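How I Fold Dark Sweatshirts and Tees (and Get the Creases Out of My Green Backdrop)

Posted Aug 23, 2024

I sell secondhand clothes out of my spare time and my spare money, and the two jobs I used to put off were folding the dark stuff and hanging the green cloth. Black and charcoal fabric shows every bit of fluff, and the cloth lives in a bag most of the week, so you can guess what it looks like when it comes out! Joyce Massawe asked me to write down what I do, so Joyce, this one's yours.

Step 1: Cover the table

Any cloth you don't mind pinning or spilling on will do, but I love one with a grid. Mine's a pale yellow-green with thin white lines making squares, and I line a hem up with one of the lines and go from there. It doesn't have to be ironed flat. A few soft wrinkles in the cover won't hurt a thing.

Step 2: Fold wide, then square up

Lay the garment face down, bring the sides in, then fold the bottom up toward the neck. Don't go small yet. Stay wide and get that top edge straight first (I do this before I even look at the rest). Dark cloth loves to bunch at one end of the lower layer, so put a hand on each side and pull gently outward until the band along the bottom evens out. If a corner pokes up, push it down with a finger and smooth toward the middle. 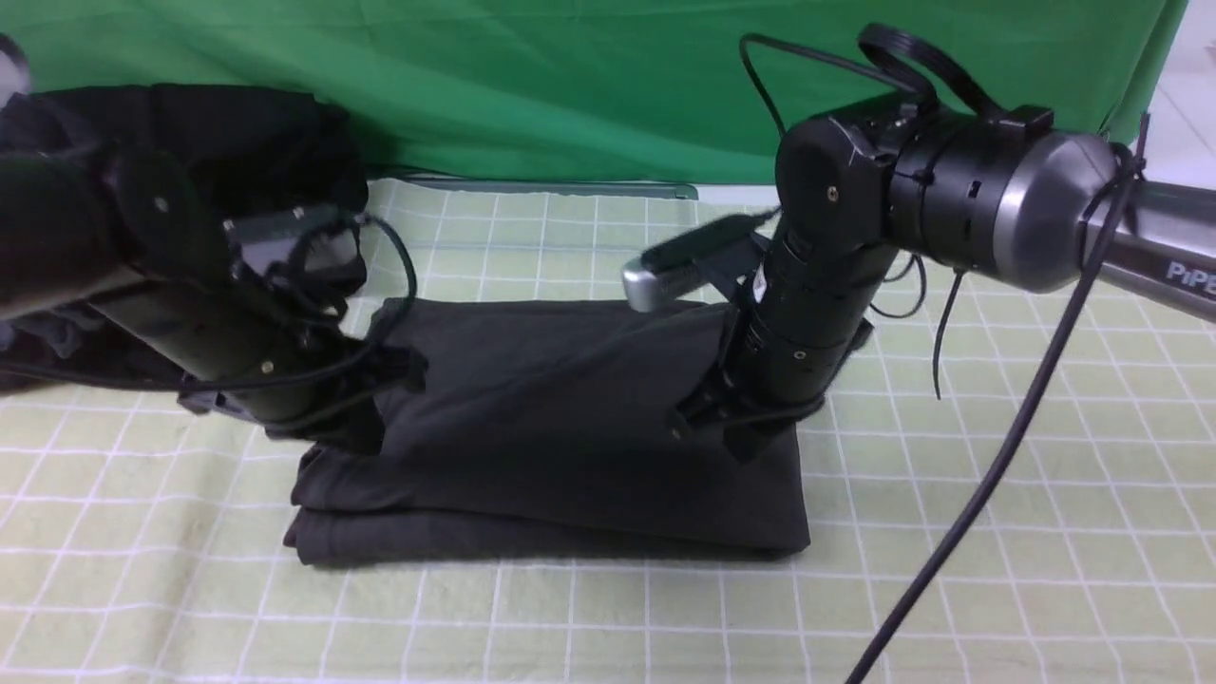 Step 3: Roll off the lint

Do it after folding, on the outside panels only. I used to do the whole thing first and then pick up more fluff from the table, which is a special kind of silly. I use a Setley roller, 23 sheets left at last count, but Kiprono Lukumay swears by a damp kitchen sponge and his stuff looks great.

Step 4: Clip the green cloth

Start at one end of the edge and work along it with binder clips, small ones are fine. Clip, give the fabric a little tug, clip again. The big fold lines from storage will still be there and that's okay for now!
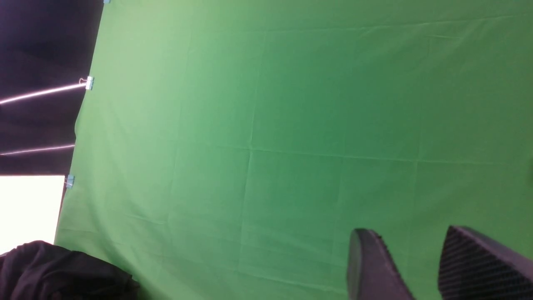 Green cloth clipped along the edge, fold lines still showing.

Step 5: Get the creases out

Mist the back lightly with plain water and leave it alone for an hour. For stubborn lines I run a steamer down the long crease first, then across the others, keeping the head a little way off the fabric. When you're done for the day, roll the cloth on a tube if you have one. I'm getting mine in September.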